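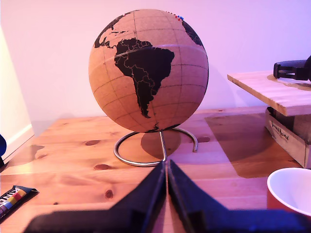
Heriberto Tello
Service technician, palletizing and end-of-line equipment

The cell at Trevach, again

I promised in my last post to write about the palletizing cell at Trevach, and then I had a month with too much driving. Now it is November, I am back at my own desk with the cork globe and my notes, and I want to put it down before I forget the details. My notes from this job are bad. I wrote half of them with gloves on.

For the readers who are new: Trevach packs dry animal feed in Galleddale. At the end of the line there is one robot that takes bags from a roller conveyor and puts them on a pallet. The robot is a four-axis Pamamura, the older series with the gray teach pendant. The conveyor and the bag flattener before it are from Chauke. I did not install the cell. I took over the service of it when the man who installed it moved away, and with it I received a folder where the most important pages were missing.

The complaint

The operators said that the robot was "getting lazy." What they meant is that the bags did not land where they should. The first two layers were fine, and from the third layer the bags were a little rotated and a little too far to the conveyor side. On a tall pallet this becomes a real lean. The night shift had started to push the bags by hand at the gate, with the cell stopped, and each stop costs them time and patience.

On the phone everybody wants to hear that it is the program. I asked if somebody had changed it. The answer was no, and then after a silence, "only the speed."

I arrived a little after six in the morning, so that I could see the end of the night shift and talk with the person who really runs the machine. I recommend this to everybody in my job. The day supervisor knows the numbers, but the night operator knows the noises. She told me that the gripper "knocks" when it turns over the pallet, and that it did not knock in summer.

First, look

I have a rule that I do not touch the pendant during the first thirty minutes. I stood outside the fence and watched. The pick was good. The bag came square to the stop, the fingers went under between the rollers, the clamp plate came down. On the way over, when axis four rotates the bag, I could hear the knock. One knock at the start of the rotation and a softer one at the end.

A knock like this in both directions is mechanical play. So I had them finish the pallet, we stopped the line, I put my lock on the main switch and on the air valve, and I waited for the pressure gauge to go down to zero. Then I went in and took the gripper with two hands and turned it. It moved. I put a dial indicator on the end of the finger frame and it moved more than I like to write here.

There are three places where this play can live: in the gearbox of axis four, in the flange between the robot and the gripper, or inside the gripper itself. The gearbox is the expensive one. You want to exclude it first, for your own mood. I put the indicator directly on the robot flange and asked my helper from the plant to push the gripper. The needle almost did not move. So the gearbox was healthy, and I drank my coffee with more pleasure.

The flange

Between the robot and the gripper is an adapter plate. The drawing for it is one of the missing pages. It is held by a circle of bolts and located with two dowel pins. When I put the wrench on the bolts, four of them turned before the click. One I could turn with my fingers. They had been installed dry, with spring washers, and I found no paint mark on any of them, so I could not know how long they had been loose.

I took the gripper down. For this you need a stand, and the cell has none, so I always bring my own trestles and two straps. Please do not hang a gripper of this weight on a forklift fork with a rope. I have seen it done and I do not want to see it again.

With the plate on the bench it was clear. One dowel pin hole was oval. The pin itself had a step worn into it that I could feel with the fingernail. The other one was tight. So the gripper was turning by a very small angle with the good pin as the center, and at the end of the fingers the small angle becomes a visible error. On the first layers the robot moves down slowly and the bags settle against the pallet. Higher up, the path is shorter, the rotation is done later and faster, and there is no time to settle. This is my explanation. I have not measured it, and if a reader has a better one, please write to me.

A local machine shop opened the bad hole to the next pin size while I waited. Waiting is the wrong word. I used the time for the things which are never urgent enough to get a visit of their own:

Finger cylinders: one rod wiper was torn. Changed both.
Clamp plate: rubber pads worn thin on the conveyor side, changed as a set.
Hoses: one had rubbed on the bracket down to the braid. Replaced, and I moved the clip by 70 mm so that the loop is free when axis four is at its limit.
Sensor for "fingers open": full of feed dust. Cleaned, and the lock nut tightened.
Grease: axis four and the arm links. The old grease was dark, with no metal in it.

The dust in this cell is the real enemy. It is fine and a little fatty, and it makes a paste with every oil it can find. In my folder the interval for cleaning the gripper is 3000 operating hours. For a clean warehouse maybe. For feed I told them every month, and I wrote it with a marker on the inside of the cabinet door, where the other important things are written.

Assembly

New pins, new bolts, no spring washers. I cleaned the threads, used the medium threadlocker, and tightened in a cross in two passes, the final one at 76 Nm. That is the value for this bolt size on this adapter, so please do not copy it to yours. Then one line of yellow paint over each bolt head and onto the plate. Now anybody with a flashlight can see from the gate if a bolt has moved.

After this I had to check the tool center point. The old value was taught when the plate was new, so in theory it should be correct again. In practice I never believe it. I have a pointed steel rod for the gripper and a second one for the floor, and I bring them tip to tip from four different directions. The difference was small. I corrected it, saved the old values under another name, and made a backup on two sticks. One stays in the cabinet and one goes home with me.

And now the speed. Somebody had raised the override and also the acceleration of axis four, probably in the busy weeks before summer. I will not say that this was what loosened the bolts. Dry bolts will come loose anyway. But it did not help. I put the acceleration back to the value on the commissioning sheet and left the override higher, where they wanted it. The cycle became longer by almost nothing. The supervisor stood with his phone as a stopwatch and was satisfied.

We ran seven pallets with me inside the building and the fence closed. The first one at slow speed with empty pallet and single bags, then normal. I looked at the corners of every layer with a simple wooden square. The knock was gone. The night operator had left many hours before, so I asked them to tell her.

What I would like to do next time

The pallet dispenser has a chain that is at the end of its adjustment. I showed it to them and they ordered one.

The light curtain at the pallet exit is muted by two sensors that stand too close together for my taste. It passed the test with the test rod, and I wrote the result in their book, but I want to look at the wiring with the drawing on the table, if the drawing still exists somewhere.

Also I want to draw the adapter plate properly. I measured it on the bench, with the new hole, and the sketch is in my notebook with a grease thumb on it. It needs one evening. The total drive to Trevach and back is more than six hours for me, and next time I would like to have a spare plate in the van.

Two people asked by mail which dial indicator stand I use. It is a cheap magnetic one with the fine adjustment at the top, and I changed the knob, the original broke in the first week. If your flange is aluminum, the magnet of course does not hold, and then I use a small clamp with a piece of leather.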